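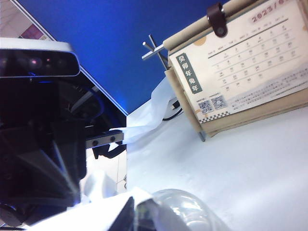

My desk calendar on the white table, leather clip at the top

Kirnville Household Help > Home and Desk > Paper and stationery

Cardboard easel calendar keeps leaning, and how do I look after the leather clip?

Posted by drilletti39
October 12, 2023

Hello all, I hope somebody can help with what is a very small problem, but one I look at all day long. I have a desk calendar with a beige cardboard stand, the easel sort, and cream pages held at the top by a dark brown leather clip with a round metal snap. I'm very fond of it. It was a present and I'd like it to last, and I'm already thinking I might put new pages in the same stand when these are finished, if such a thing can be done.

The trouble is that the stand has started to creep. I set it up nicely in the morning and by lunchtime the feet have spread on the tabletop, which is white and very smooth, and the whole thing is leaning back further than I like. I've tried a folded tissue under the back edge. It helped for an afternoon and then looked so scruffy that I took it out again.

My second worry is the leather. It has gone rather dry looking round the snap and I'm nervous of putting anything on it in case it marks the paper. Would ordinary shoe cream do? And is there any way of cleaning finger smudges off the cream pages? I write on mine in pencil and I do rub things out a lot, so the busier weeks are looking quite grey.

Thank you for reading all this, I know it's only a calendar!

3 replies

loureiro_paperbox
537 posts

What a nice thing to have on a desk, and you're right to want to keep it going. I've had several of these over the years and the cardboard always goes the same way. The fold at the top softens with all the page turning, and then there's nothing stopping the two sides from sliding apart.

For the creeping, cut a strip of stiff card the same width as your stand and fix it across the inside near the bottom, one end to the front panel and the other to the back, so it works like the stay on a stepladder. Mine is 13 centimetres long, but you should stand yours up at the angle you like and measure the gap, then add a bit at each end for gluing. PVA is fine. Put a book on each tab while it dries and leave it overnight, even if it feels stuck after an hour (I was impatient with my first one and it popped off in the middle of a telephone call). If you want to be able to fold it flat for a drawer, use a piece of ribbon and glue only the ends.

Little felt dots under the feet are no good on a smooth top, by the way, they slide even better than the cardboard does. Clear rubber ones are what you want.

On the leather, please don't use shoe cream while it's on the pages. The colour comes off and the grease goes straight into the paper. Undo the snap, take the clip right off if it will come, and rub in the smallest dab of plain colourless leather balm with a soft cloth. Let it sit for a full day, buff it, then press it against a bit of kitchen paper. If nothing comes off, put it back.

For the smudges, a kneaded putty rubber, dabbed and not rubbed. It picks the grey up beautifully. Do it before you go over anything in ink.

cirex62

blu tack under the back edge. done mine with it, still standing

kirnville_attic

I agree with the strip of card, and I'd only add something about refills. I buy mine loose in November, when the stationer's has plenty to choose from, and I take an old page along with me to hold against the new ones. The width matters less than you'd think but the thickness matters a great deal, as a fat block of pages will strain the snap. If yours won't close comfortably, take out the later months and keep them in an envelope until you need them. I store my finished pages the same way. I like looking back at the dentist appointments, silly as that sounds.

drilletti39

Thank you so much, all of you. I've got the ribbon version drying under two cookery books as I type, and I've sent off for a putty rubber. I'll try the balm at the weekend once I've plucked up the courage to undo the clip.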